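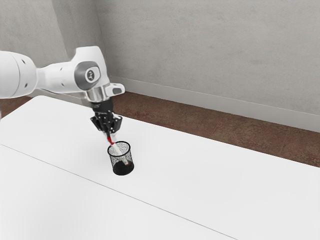 Tuesday, March 5, 2019

Glue trials, bench side. Writing this up while the last lot is still in the clamps, so the final column of the table is blank and will stay blank until somebody breaks them.

The claim we are supposed to be testing is that the Plisby hide glue, the ready-mixed stuff in the bottle, holds a chair joint as well as the pearls we soak and heat ourselves. The Plisby leaflet says it does. The leaflet also says "traditional strength", and I have no idea what unit that comes in. I went into this not believing it and I am trying to keep that out of the numbers.

What was done. Beech offcuts from the Brekville chairs, planed the same morning they were glued. Plain lap joints, same overlap on all of them, marked with a knife and not a pencil because graphite on a glue face annoys me. One batch with bottled glue straight from the cupboard, one with bottled glue warmed in the pan, one with our own from pearls. Clamped overnight and then left on the shelf over the radiator, which I now think was a mistake, see further down.

Results so far. The pearl glue broke in the wood nearly every time, long splinters, the glue line left intact. The bottled glue, cold, broke along the glue line and left both faces shiny. The bottled glue, warmed, was somewhere in the middle and all over the place. One of those was the strongest joint of the day and one came apart when I picked it up by the wrong end.

I don't trust that spread. When one batch behaves like that it usually means the person doing the gluing changed something halfway through. I went back over my scribbles and the pan was off the heat for the second half of the warmed batch. Nothing written down about how long. So the warmed figures are worth very little and I would ask that they are not copied into the Matić write-up as they stand.

The load gauge is the other thing. It is rated to 3000 newtons and several of the pearl joints were up near the top of that, where the needle has always been lazy on the way back down. I hung the known weights on it afterwards and it read true at the bottom end. That tells us about the bottom end.
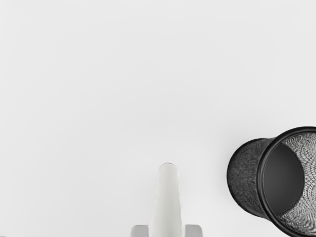 Page 4

Carried on after lunch.

Radiator. I put a thermometer on the shelf and the left-hand side is a good deal warmer than the right. All the pearl joints were on the left. I hadn't planned it that way, they were glued first and went up first. So the glue that did best also had the best drying, and anyone who wanted to pick a fight with the result could do so in one sentence. Next time mix the batches along the shelf, or keep them off it altogether and use the store room.

Also the bottle. The date on the label is for January, and hide glue in liquid form does go off. The usual test is a drop on the fingertip, press and pull until it strings. Ours strung, but thin. I've opened the newer bottle and done 2 joints with it, cold, which is what is in the clamps now. If they break in the wood I will have to take back a fair bit of what is on the previous page, and I'd sooner do that here than in front of the Rastden people.

For what it's worth, I doubt it will come out that way. The bottled stuff has something added to keep it liquid at room temperature, and whatever that is it must cost something in the joint. How much it costs is the only interesting question and the leaflet doesn't go near it. I also doubt that it matters for half of what we use it for. Blocks under a seat, fine. A back leg that someone is going to tip back on every evening, no, and I wouldn't want it on the Brekville set whatever the gauge says.

To do:
Break the newer-bottle joints, note wood or glue line for each.
Repeat the warmed batch with the pan on the heat throughout and the temperature written down every time.
Check the gauge at the top end, or borrow one.
Throw out the old bottle. Cross the date off the cupboard list.
Ask Rastden what moisture content they are assuming, their sheet doesn't say and our beech was drier than I expected.

Pearls soaking for tomorrow, in the jar with the blue lid. Please don't top up the water.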